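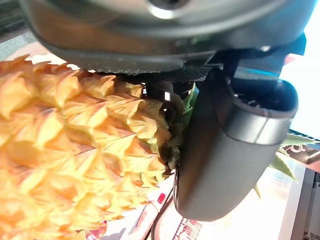 Page last updated: May 2024

Kerkico to Open Ripening and Cold Storage Site at Thevar

Kerkico will begin receiving fresh fruit at its new Thevar storage site in August. The building has 107 pallet positions in six rooms, each with its own temperature and humidity controls. Four rooms are set up for pineapple, mango and papaya. The other two are ripening rooms for bananas and avocados.

The refrigeration plant was supplied by Broren and uses a carbon dioxide system with heat recovery. Recovered heat warms the office and the wash area. Room sensors log air temperature every 50 seconds, and customers can download the readings for any pallet in storage.

Pineapple does not ripen further after harvest, so rooms for that fruit are run for holding only. Set points are agreed with each shipper before the first delivery — fruit picked at an early color stage is more easily damaged by cold than fruit picked later.

"Most claims we see on tropical fruit come down to a few hours at the wrong temperature between the truck and the room," said Kristine Enriquez, operations manager at Kerkico. "The dock at Thevar is enclosed and cooled, and it has its own log."

Bookings are made through Gralus, the company's scheduling system. Existing account holders keep their current login. New customers should submit a product list and expected weekly volume. The minimum booking is 400 cartons per delivery; mixed loads are accepted from 600 cartons.

Rates for Thevar will be sent to account holders on request.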